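Setting up the bench in the simulator before you bolt anything down

Before drilling into a shared bench, it is worth building the bench in a simulator and moving the arm around on it. Ours at the Irville workshop took an evening, and it saved us putting the base in the wrong place.

Start with the surfaces. Measure the tabletop and enter it as a plain box, then add whatever it stands on as a second, larger box. Textures can wait, though a wood grain running lengthwise makes it easier to tell which way round you are looking.

Next, place the pedestal. Put it at one end of the table and set its height before you load the arm. Behrouz Kazemi loaded the arm first on his copy and spent 30 minutes finding out why it sat inside the wood.

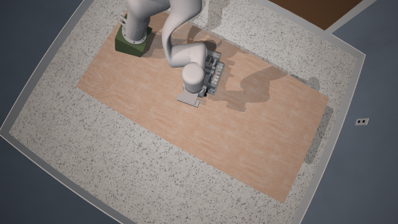 The arm in the simulator, with the gripper plate low over the table beside the small device.

Now bring the wrist down. Lower it in steps of 15 mm until the plate is close to the wood, then change to steps of 3 mm. Check from more than one side – a view from above hides how much room is left under the plate.

Leave shadows switched on while you do this. They are slow on an old laptop, but they help you judge height.

When you are happy with the pose, save it under a name you will recognise. Lucinda Begay keeps hers in a folder called Uibo, one file for each pose.

Last, copy the base position on to paper and mark it on the real bench in pencil. Check it with a tape measure before you drill.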